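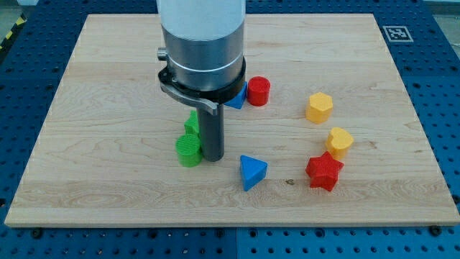

Arm with rod finger over the block board, perforated table.

Sesance Forum > Equipment and Purchasing > Second cell: table and tooling

gbettencourt
We are preparing the budget for a second cell and I should be grateful for comments before the request is submitted. The present proposal is one arm, one perforated table and a set of printed blocks. Fleltik has quoted 380 for the gripper bracket and 157 for the spare finger. The wooden board would be made in house.
Glória Bettencourt

zodstead_lab
I would question the spare finger. A plain rod is simple to turn in any workshop, and 157 is a high price for one. The sum would be better kept for table fixings.

m_baptista
I do not agree. We made our own at Baptista and lost 2 weeks to poor fit at the flange. Please also check whether the Fleltik price includes delivery - ours did not.

zodstead_lab
That is a fair point regarding fit, though a drawing from the supplier would settle it. On the board, I would advise bolting it down as you have now. Blocks of mixed shapes are cheap to print and need no separate budget line.

gbettencourt
Thank you both. Delivery is not included. I shall ask for the flange drawing and keep the finger in the request until it arrives. The limit for small tooling is 400 per order, so the two items must in any case be ordered separately.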